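Vovumik hand-held gripper pair

I've been recording demonstrations with the Vovumik pair since October, and I'm the one who ended up writing this page for the Hudec shop, so you get my version! You hold one gripper in each hand and do the job yourself, and the recordings become the examples your policy learns from. No arm to book, no teleoperation rig to calibrate before breakfast.

Each gripper has two black fingers with foam pads on the inner faces. The foam is soft enough to hold thin plastic without skating off it, and it picks up lint like a sweater does.
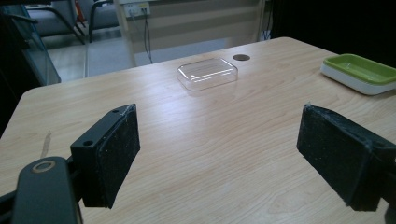 Fingers wide open, with a clear plastic piece and a green and white tray on the table.

Pads are a wear part. We ship 4 spare sets with every pair, and Blažena Vondráček in our workshop swaps hers when the edges start to fray (I leave mine far too long). Peel, wipe, press the new one on, and give it a few squeezes before you record again.

For two-handed work, pick a table you can walk right up to and keep your elbows loose. I like food containers for first sessions – one hand can steady while the other reaches inside, and you'll quickly find out which wrist gets tired.

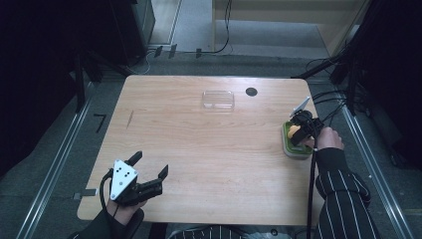
Čestmír Hrubý, who trains our new operators, asks for 100 clean takes of one task before anyone moves on to the next. It sounds like a lot, but you settle into a rhythm, and the takes near the end are so much smoother than the first ones. Mark your bad takes right away while you still remember them!

In the box: left and right grippers, cables, spare pads, and a license for Plurnia, the software that trims and sorts your takes. The Grusa carry case is sold separately.

Price: 1,335 euros per pair
Ships in 3 weeks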